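手把手教机器人捡柠檬:我们组的示教项目报告

课程项目结题稿,2024年11月12日交
小组成员:我(写报告的),Teresa Veloso,Florêncio Carvalho

先说一句,这份报告的正式版有模板,有摘要有关键词,那个在课程系统里。这一份是我自己想写的版本,啰嗦一点,把真正花时间的地方都记下来,给下一届选这个题目的人看。老师说可以一起放到项目页上,那我就不客气了哈哈。

题目是怎么来的

开学选题的时候,我们三个本来想做语音控制,结果那个题目一分钟就被抢光了。剩下的里面有一个叫“通过人工示教学习抓放任务”,Teresa说这个好,不用写太多公式(后来证明她乐观了)。任务内容特别朴素:桌上有一个编织篮子和一些水果,机械臂要把水果放进篮子,或者从篮子里拿出来。不允许我们直接写死轨迹,必须由人来演示,然后让模型从演示里学。

演示的方式有两种,我们都做了。一种是拖动示教,把关节的力矩放掉,人直接抓着手臂走一遍。另一种是遥操作,人坐在旁边用主臂,从臂跟着动。我们给遥操作那套程序起名叫Cirkis,没有任何含义,是Florêncio建文件夹的时候乱敲出来的,敲完大家都懒得改了。拖动示教那套叫Ollanby,也是他敲的。

拖动示教:看起来最简单的那个

第一周全花在拖动示教上。我本来觉得这个应该最轻松嘛,手抓着手臂走就行了,小孩都会。真上手以后发现有两个麻烦。

第一个麻烦是重力补偿。力矩全放掉,手臂会往下掉,所以得留一点力去抵消它自己的重量。参数给小了,你一只手托着它,另一只手还要去按夹爪,整个人像在抱一只不愿意洗澡的狗。参数给大了它又往上飘,松手以后慢慢自己抬起来,有点吓人。Florêncio调了两个晚上,最后的结果是前三个关节还行,手腕那里永远有一点点发涩,往内转比往外转费劲。我们写在报告里的说法是“存在方向性摩擦”,私下的说法是“它不爱往左看”。

第二个麻烦是人会挡住相机。我们的观测主要靠手腕上的小相机,另外还有一个架在桌边的。拖动的时候人的手就在夹爪旁边,录下来的画面里全是手指头。模型学的时候看到的是有手的画面,自己跑的时候画面里没有手,这两个世界对不上。我们试过从手臂后面抓,用两根手指捏着肘部推,能避开一部分,可是动作变得特别别扭,走出来的轨迹歪歪扭扭。

所以拖动示教最后只留下13条可用的。它们没有进最终的训练集,我们拿来做轨迹形状的对比(见后面)。话说回来,如果你的任务不依赖手腕相机,只要关节轨迹,那我觉得拖动示教还是很香的,手感直接,抓到什么东西、碰到哪里,手上马上就有感觉。

遥操作:学会用别人的手

换到Cirkis以后,画面干净了,新的问题是人变笨了。你坐在旁边,手里的主臂空空的,从臂碰到东西你一点感觉都没有,全靠眼睛。我第一次操作的时候把夹爪直接按在篮子边上,从臂嗡嗡响,我还在那里纳闷为什么它不动。Teresa在旁边喊“抬!抬!抬!”

说说延迟。我们最早的版本主臂读数、滤波、发送是在一个循环里串着做的,手一快就能感觉到从臂拖在后面。人会下意识地去补偿这个延迟,多推一点,等它追上来再往回收,于是每条演示的末端都有一个小小的来回摆。模型学得可好了,一模一样地摆!我们对着回放看了半天,才意识到那个摆是我们自己教给它的。后来把读数和发送拆成两个线程,滤波窗口也缩短,摆动小了很多,没有完全消失。

还有夹爪的映射。主臂上是一个扳机,扣下去从臂夹爪就合上。一开始是线性的,扣一半合一半,听着很合理,用起来很难受,手指稍微抖一下夹爪就跟着抖。我们改成中间段平缓、两头陡一点的曲线,操作起来安心多了。这段代码在仓库里,文件名是grip_curve,里面有Florêncio写的注释,请忽略第二行的脏话。

谁来演示,差别很大

这件事我觉得是整个项目里最有意思的发现,所以单独写一节。

我们三个人的演示风格完全不一样。Teresa是先在上方停一下,对准,再竖直下去,像吊车。我是斜着切进去,快,但是每次切入的角度都不同。Florêncio是中间派,可他有个习惯,夹住以后会先原地顿一下再抬。三个人的数据混在一起训练,模型学出来的行为就很犹豫:走到目标上方,一半想停,一半想斜着下,结果在空中小幅度地抖,像在和自己商量。

解决的办法特别土。我们写了一页操作约定:到上方,停,竖直下,合,抬,再横移。所有人都按这个来,不许发挥。我重新练了一下午才改掉斜切的毛病。按约定重录以后,最终的训练集是95条演示,犹豫的现象明显轻了。

我知道文献里有能处理多种演示风格的方法,我们也读了几篇,但是以我们的时间和水平,统一人的动作比改模型划算。下一届如果有数学好的同学,欢迎挑战。

篮子和柠檬

任务里最难的部分集中在这个篮子上。
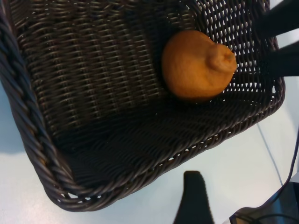 阅读时间:9分钟

手腕相机看过去就是这个样子,深棕色的编织篮,里面一个柠檬,几根黑色的夹爪手指从边上伸进来。人眼看当然一目了然,全图就这一个鲜艳的东西。可是篮底很暗,编织的纹路几乎看不清,篮壁又有很多透光的小孔,亮点暗点密密麻麻。我们最早用的图像增强里有一个很强的亮度扰动,随机调暗的时候篮底整个变成一团黑,柠檬下面那块阴影和篮底融在一起,模型对高度的判断就飘了。后来把亮度扰动减弱,改成多加一点色调上的变化,效果好一些。

再说柠檬本身。它不是球,躺着的时候有长轴,一头还有那个尖尖的小凸起。顺着短的方向夹很稳,如果夹爪刚好一头顶在尖上,一合就滑。图里这种摆法尖头朝右,离篮子右壁也不远,操作的人就得想好从哪边下手。我们在操作约定里补了一条:夹柠檬一律夹中段,两侧进,尖头留在外面。补了这一条以后,演示的人要多转一下手腕,而前面说过,手腕这个事情我们一直不太顺……好在遥操作的时候主臂比较轻,转起来没那么费劲。

靠近篮壁的情况最折磨人。夹爪要张开才能下去,一张开外侧那根手指就容易蹭到篮壁。Teresa发明了一个动作,先用手指外侧把柠檬往中间轻轻拨一下,再夹。我觉得非常聪明!问题是拨的力度没法统一,有时候一拨柠檬滚到对面去了,又贴上了另一边的壁。我们讨论以后决定训练集里允许拨,但只允许拨一次,没拨好这条就作废重来。

训练的部分(简短版)

模型这块我们没有太多创新,用的是课程提供的模仿学习基线,输入是两路图像加关节角,输出是接下来一小段的动作。课程给的框架叫Carrilho,文档写得还行,就是安装那一页的依赖版本对不上,请直接用我们仓库里锁定的那份,能省你一个晚上。

有几点值得写下来:

动作输出一段一段的,段太短会抖,段太长反应迟钝。柠檬滚动的时候它还在执行旧的计划,很认真地去夹一个空位置。我们最后选了中间偏短的长度。

关节角要做归一化,并且夹爪那一维要单独处理。我们一开始没有单独处理,夹爪的误差在总损失里小得可怜,模型学会了优雅地走到柠檬旁边,然后不夹。真的,姿态特别优雅。

演示开头那段人还没动的静止时间一定要剪掉。不剪的话,模型会学到“站着不动也挺好”。我们为这个写了个自动裁剪的小脚本,按关节速度判断,阈值在配置里可以改。

测试

测试的做法是:柠檬由不操作的那个人随手摆,从篮子里取出来,放到桌面上的指定区域,一共跑20次。成功9次。

我知道这个数字不好看。交之前我们还争论过要不要把篮子中央的情况单独拿出来报,那样会漂亮很多。Florêncio坚决不同意,他说摆在哪里就算哪里。我后来也觉得他对。

失败的原因我们一条条看了回放,主要还是贴壁的情况:手指蹭到篮壁以后停住,画面又一直差不多,模型就卡在那里来回试同一个动作。另外也有夹到尖头滑掉的,还有夹起来了、横移的时候抬得不够高,碰到篮子边沿的。最后这种我有点心虚,因为那很像我自己演示时的毛病,我抬得一向偏低。

轨迹形状对比也写一下。拖动示教的轨迹在空中段不太平滑(前面说过,手腕涩,加上人躲相机),但是接近目标的最后一小段反而比遥操作更直接,没有来回找的动作。我们的理解是手上有触感的时候,人不需要反复用眼睛确认。如果能给主臂加一点力反馈,遥操作的末段也许会变好,这个我们只是猜,没有做。

如果重来一遍

我会先写操作约定,再录数据。我们是反着来的,头两周的录像基本全扔了,心疼。

我会从一开始就故意录一些“出错再救回来”的演示。现在训练集里的演示都太顺了,模型没见过自己卡住是什么样子,更不知道卡住以后应该先退一点。Teresa中途提过这件事,我当时觉得录失败是浪费时间,对不起Teresa,你是对的。

我会每录完一批就马上训练一次看看,别攒着。那个末端来回摆的问题,如果第一批录完就训练,当天就能看见。

还有一件小事,操作的人要休息。遥操作是很耗眼睛的,我连续录久了以后动作会变得越来越敷衍,回放里能看得出来,停顿越来越短,对得也越来越不准。我们后来是轮着来,一个人操作,一个人摆水果,一个人看着屏幕随时准备按急停。

还没做完的

Brollov那个标注界面只做了一半,现在能回放、能打标签,不能改标签,改的话要手动去动那个表格文件。我打算12月考完试把它补完,不保证。

换水果的实验没有正式做。我们私下试过把柠檬换成别的,只试了几下就到点关实验室了,没有记录,所以不写结论。

分工

Florêncio:两套示教程序、重力补偿、急停。
Teresa:操作约定、数据检查、测试记录,以及拨柠檬。
我:训练、裁剪脚本、Brollov的那一半、写这篇东西。

演示数据三个人都录了。仓库里的说明写了怎么启动主从臂,启动前请务必先把从臂挪到零位附近,不然它会很猛地自己转过去找主臂,我们第一次就被吓得全站起来了。有问题可以在项目页下面留言,我会看的。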